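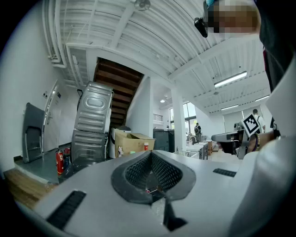
Can you use vinegar to get limescale off a marble vanity top?

Keep vinegar well away from marble, and lemon juice and ordinary limescale sprays too. The acid eats into the surface and leaves a dull mark that no amount of wiping will shift. Use a drop of washing-up liquid in warm water and dry the stone straight afterwards with a soft cloth.

Bathrooms and Basins > Stone, Tile and Grout
Thread: Black marble, hard water, and me at my wits' end

teasel_and_tub
Thu 10 November

Hello all, long-time reader and hardly ever a poster, so be gentle! The above is the advice pinned at the top of this section and I only wish I'd read it in March. We moved out to Fakness in the spring, and what a lovely place it is, but my goodness the water. The kettle furs up before you've finished the tea. The bathroom came with a black marble top and a white basin set into it, and I fell for it the moment we walked in, I really did, but it shows every single drip. I went at the white crust behind the tap with a spray from the supermarket and now I have a cloudy patch the size of a saucer. It's smooth to the touch, so I don't think I've taken a lump out of it or anything dreadful.

Two things, then. Is the cloudy patch there for good, and what do you all do day to day to stop the crust coming back?

Thank you in advance, and sorry for going on.

grout_expectations

Welcome! Please don't be too cross with yourself, we've nearly all done it. What you've got sounds like etching, where the acid has taken the polish off. It isn't dirt, so scrubbing will only make you tired. A light etch on a polished top can usually be brought back with marble polishing powder, a damp felt pad and a good deal of patience. Try it first somewhere you don't mind, at the back where the toothbrush mug lives.

For the everyday side, I keep an old tea towel on a hook and go over the top last thing at night. It takes no time at all once you're in the habit, and I've had my stone for 13 years. 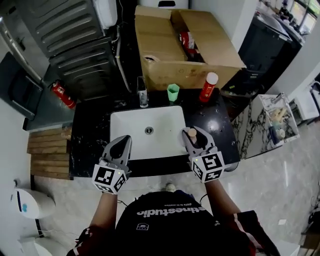
The other thing I'd say is to look at where the water is coming from in the first place. Ours was creeping out from under the tap base, a tiny weep, and drying into a ring every single day. I blamed splashing for ages (and blamed the family, who have never let me forget it). A new washer cured it. Pop a sheet of kitchen roll round the base overnight and see if it's damp in the morning.

pegbag50

I'm going to disagree a bit with the tea towel, lovely as the idea is. If you have children in the house then no one is drying anything last thing at night, and the advice ends up making people feel bad. Seal it properly and let it get wet. We had three coats of Ustular put on when the top went in and I've hardly thought about it since.

grout_expectations

Ah now, sealer is well worth having, but it slows down stains from things soaking in. It does nothing for etching. Vinegar on sealed marble will mark it just the same, and limescale will sit on top of the sealer quite happily. I'd hate for teasel to spend the money and then be let down.

pegbag50

Fair point on the acid. I still say it wipes off more easily than it used to, and I'm the one doing the wiping!

slow_drain_sally_forth

Might I come in sideways? We had a Modolell top with the same trouble and in the end got a quote for having it repolished in place. £849, and that didn't include moving the basin. I went and sat on the stairs for a while after that one. Then I bought a tub of powder from Babalola, the builders' merchant, and did it myself over a wet weekend with the radio on. It's not perfect. If you crouch down and get the light from the window across it you can find the spot, but who crouches down in a bathroom? Go slowly, keep it damp, rinse often, and stop when your arm hurts. I did 3 goes, with a day in between each.

I'd also ask about a softener if you're staying put. It costs a fair bit at the start, but it helps the shower, the kettle and the towels as well.

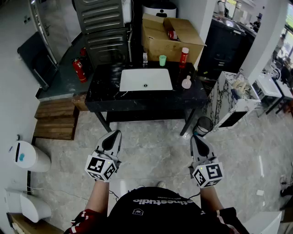
mildew_and_more

A softener is a big thing to buy for the sake of one vanity top, I'd have thought. We had one in our last house and I never got on with the feel of the water, the soap wouldn't seem to rinse off. Lugging the salt in from the car was no fun either. I'd sort the tap washer first, then have a go with the powder, and only think about plumbing if you're still fed up next year.

slow_drain_sally_forth

That's very sensible and I take it back, or half of it. I do like my soft towels though.

teasel_and_tub

Oh, you are a kind lot. I did the kitchen roll trick last night and it was sopping on the left side, so there's my culprit! I've got a washer on order and I'll try the powder at the back this weekend. Does it matter whether the felt pad goes on a drill, or is it best done by hand?

grout_expectations

By hand for a patch that size. A drill gets away from you, and it flings grey slurry up the walls.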